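Vonano: The Wadville Pictures
Two-disc set with booklet

Collects the two features Vonano shot in and around Wadville, a quarry town that had already lost most of its work by the time the crew got there. Neither film has been sold on disc before. Both are presented uncut, in Italian with optional English subtitles.

Disc one holds The Weighbridge, the shorter and better known of the pair. A clerk comes back to her old job after an illness and finds that her desk has been given to someone else. She carries on turning up. Most of the film takes place in one office and the yard outside it, and long stretches go by with no dialogue. Viewers who have only seen the television version will find the opening walk to work restored to its full length, along with the late scene between the clerk and her brother.

Disc two holds Lo Presti, named after the family at its centre. It runs to 207 minutes with an interval card, which we have kept. The story follows three sisters through the sale of their father's house, told out of order, and the same meal is seen several times from different chairs. It was poorly received on release and played for a very short run. It has since become the film that people ask us for most.
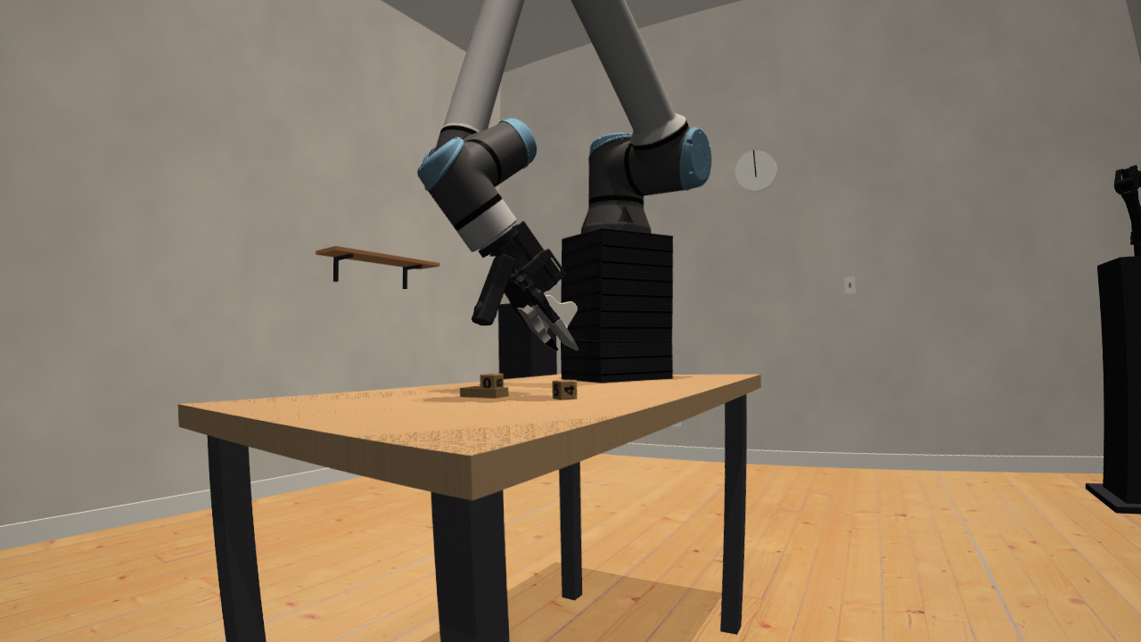 Both transfers were made from the original negatives, with a release print used for one damaged reel of Lo Presti. Dirt and scratches have been reduced by hand. Grain has been left alone, and so has the slight flicker in the night scenes of The Weighbridge, which is there in the negative. Sound is the original mono.

Extras

Commentary on The Weighbridge by Vittoria Longo
Interview with the sound recordist, 15 minutes
Trailers for both films
Booklet with a new essay by Vittoria Longo and notes on the transfers

Longo's essay deals mainly with the women in these films and how little they explain themselves. She gives a good deal of space to the middle sister in Lo Presti, and discusses the ending in full, so new viewers may want to leave the booklet until afterwards.

Details

Label: Grikiron
Discs: 2 Blu-ray, region B
Picture: The Weighbridge, black and white; Lo Presti, colour
Language: Italian
Subtitles: English, optional
Release date: Apr 27, 2022

Orders placed in March will be sent out on the release date. If your order includes other titles, everything is held and posted together unless you ask us to split it. Discs can be returned unopened. Faulty copies are replaced free of charge, and we pay the return postage.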